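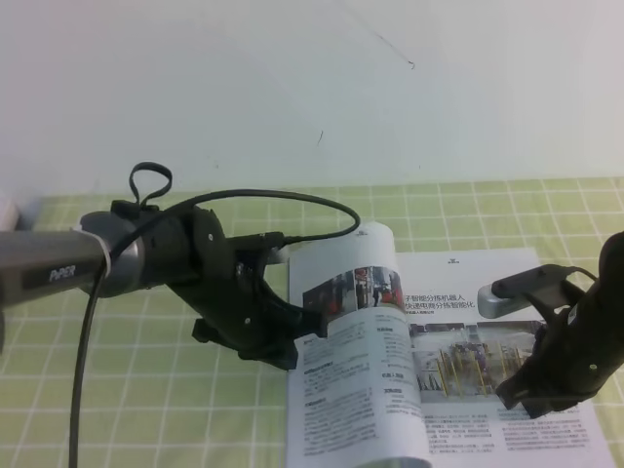
Page turning at the Dostwood lab, with a PiPER arm on the left side of the magazine.

Wednesday, by Gonçalo Antunes

I came to the Dostwood open day mostly for one table. Toshiko Kubo and her student Kohei Kinoshita study how a robot can learn to handle paper, and they use 301 demonstrations made by people who guide the arms. Glossy pages are difficult, Ms. Kubo told us, for they bend and slide over each other.

Their method is simple to explain. The policy predicts a short piece of movement, looks again through the cameras, and corrects itself. 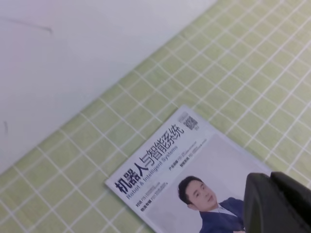 In their last test they compared it with a version which has no wrist cameras. That one took two pages together much more often. I asked if it would work with a newspaper, and Mr. Kinoshita said they did not try yet. The talk was planned for 8 minutes, but the questions continued until lunch.

Recent reports
Nishimura factory visit
Two days at the Grollard fair

Contact | Copyright Gonçalo Antunes | Back to top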